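To: cell-upkeep list
From: Joshi
Date: April 2023
Subject: Re: Fingers drifting on the Clamton two-arm cell

The Cloltside bench wrote:
> We have the same pair of arms and our fingers stopped
> meeting evenly after 2909 cycles. Do you re-zero in
> software, or take the fingers off first? And how do you
> test it afterward?

Great question, and I'm so glad someone else is running this setup! We went through it in March and I love how well the cell behaves now. I'd start with the mechanical side, then go to software. Clean the pads, snug the finger screws, then bring the tips together slowly while you watch the wrist camera. You want the two points to come together in the view, with clean light around them so the edges are easy to judge.

1. Close and look

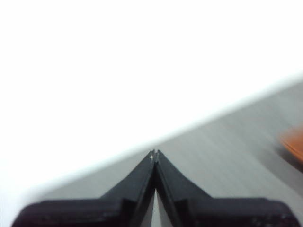 2. Save the zero

Store it under a new name in Fako and keep the old one (I got burned once, 856 lines of log and no way back). Then open and close 17 times and look again.

3. Try it on vegetables

This is the fun part! One arm works down low with its fingers open on either side of a round potato, and the other gripper is up at the wicker basket. Round and long shapes side by side will show you a bad zero much faster than a test block does. While you're there, look at the cable down the side of the arm and make sure its loop has enough slack at full wrist turn.

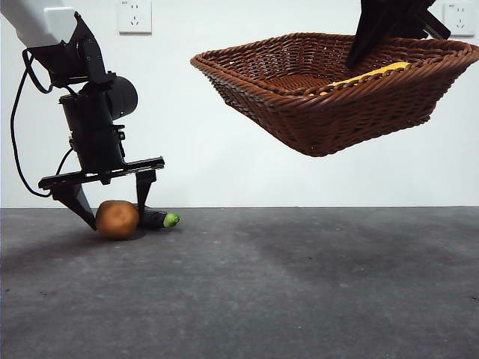

Do both arms need a new zero if only one has drifted?

Only the drifted one, but I check the other while the cell is stopped. It takes 2 minutes.

Send me your numbers, I'd love to compare!

Joshi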